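Pilura Snack Swap: Common Questions

What do I send?
Wrapped sweets, mostly. Something baked is welcome if it's sealed and you trust the mail more than we do.

Is there a size limit?
The box has to weigh in under 2 pounds. Bidow, our scale, doesn't negotiate.

Do I need a nice box?
No. Plain brown cardboard is fine. Ribbon gets eaten by the sorting machines.

Where should I sort my haul?
Any flat surface. Most members use the bed and regret it by bedtime.

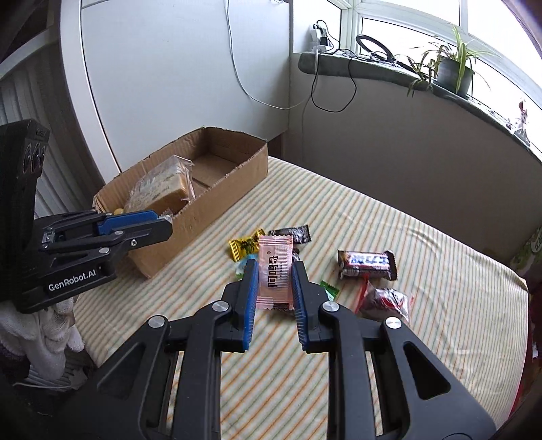
Wrapped sweets on the striped sheet, baked goods still in the box.
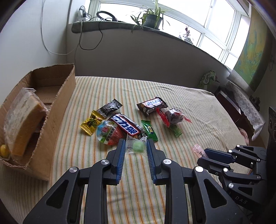

Cúc Mai writes that chocolate should travel in the middle of the box with the hard candy packed around it, and that she stopped mailing any at all after May.

What if I can't read the wrapper?
Ask your sender before you bite, especially if you have allergies. "It looked like strawberry" has ended badly.

Can I trade what I don't like?
Yes, on the Clomgate board. There are 133 open offers, most of them for licorice.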